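Start Ausgabe Beiträge Autoren Kontakt
Lesezeit: 5 Minuten

3.2 Der Greifer und die Kleiderbügel

Nachdem ich in Abschnitt 3.1 die Mechanik einmal komplett durchgerechnet habe, kommt jetzt der Teil, der mir am meisten Spaß gemacht hat: das Ding in die Hand nehmen und damit Sachen aufheben. Gebaut habe ich den Handgreifer zu Hause in Florkadby, größtenteils am Küchentisch, die Fräsarbeiten liefen in der offenen Werkstatt Trernano (danke an Evaristo Mazza, der mir seinen Platz an der Maschine überlassen hat, obwohl er selbst mitten in einem Auftrag steckte!). Die Idee hinter dem Entwurf, den wir intern nur Illus nennen, ist nicht neu. Man führt die Backen von Hand, die Kamera sitzt auf dem Werkzeug und schaut über die Finger hinweg, und später soll ein Arm dieselben Bewegungen aus denselben Bildern lernen.

Für die Lagerstellen habe ich lange mit kleinen Kugellagern geliebäugelt und bin am Ende bei Messingösen in den schwarzen Hebelplatten gelandet. Sie kosten fast nichts, und man kann eine ausgeschlagene Öse in ein paar Minuten ersetzen. Lucian Cozma fand das am Anfang ziemlich gewagt und hat mir eine längere Nachricht über Spiel in Viergelenken geschrieben – in weiten Teilen hatte er recht. Bei seitlicher Last kippen die Finger ein wenig. Für die Aufgaben in diesem Abschnitt hat mich das kaum gestört, beim Stecken von Stiften (Abschnitt 3.4) dann umso mehr.

Als Testobjekte wollte ich etwas, das in jedem Haushalt herumliegt und trotzdem unangenehm zu greifen ist. Kleiderbügel sind da wunderbar gemein! Sie sind dünn, sie verhaken sich ineinander, und der Hals bietet den Backen nur eine winzige Fläche. Dazu kommt, dass der Schwerpunkt weit unter der Griffstelle liegt, so dass der Bügel gern pendelt oder sich zwischen den Fingern dreht. Ich habe die Versuche auf dem Fliesenboden gemacht, weil dort das Licht am gleichmäßigsten war und ich den Wäschekram sowieso schon am Boden hatte.
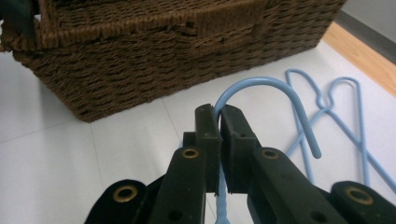 Abb. 4: Griff am Hals eines hellblauen Kunststoffbügels, knapp unterhalb des Hakens. Rechts zwei weitere Bügel, dahinter ein geflochtener Korb.

Die Griffstelle in Abb. 4 ist die, auf die ich mich nach einigem Herumprobieren festgelegt habe. Weiter oben am Haken rutscht die Krümmung zu leicht durch die Backen, weiter unten an den Schultern kommt man den Nachbarbügeln in die Quere. Am Hals hilft außerdem die spiralige Oberfläche ein bisschen, jedenfalls bilde ich mir das ein, gemessen habe ich die Reibung nicht. Ein Nachteil dieser Perspektive: Unter den Fingern läuft der Hals aus dem Bild heraus, und was die Schultern des gehaltenen Bügels gerade anstellen, muss man sich aus der Stellung des Hakens zusammenreimen. Ein Mensch kann das ganz gut. Ob ein Modell das aus dem Material auch lernt, ist eine der Fragen für Abschnitt 4.

Insgesamt habe ich im April 781 Griffe aufgezeichnet, verteilt auf 9 Abende. Geplant waren 2000, aber nach einer Stunde in der Hocke wird man doch recht großzügig mit dem Wort »Pause«. Fünf Aufnahmen musste ich wegwerfen, weil sich eine Schraube am linken Finger gelockert hatte und ich es erst beim Durchsehen bemerkt habe. Seitdem kommt dort Schraubensicherung drauf. Die Steuerplatine von Vasiliu, die später den Motor treiben soll, war bei all diesen Aufnahmen noch nicht verbaut, die Backen habe ich allein über den Handhebel geschlossen.

Eine Sache würde ich beim nächsten Mal anders machen. Schwarze Finger vor hellen Fliesen lassen sich zwar prima segmentieren, vor einem dunklen Teppich sieht das aber ganz anders aus, und ich habe viel zu spät daran gedacht, den Untergrund zu wechseln. Lucian schlägt farbige Markierungen auf den Backen vor. Der erste Satz mit orangefarbenem Klebeband liegt schon bereit, die Ergebnisse dazu stehen im Anhang B.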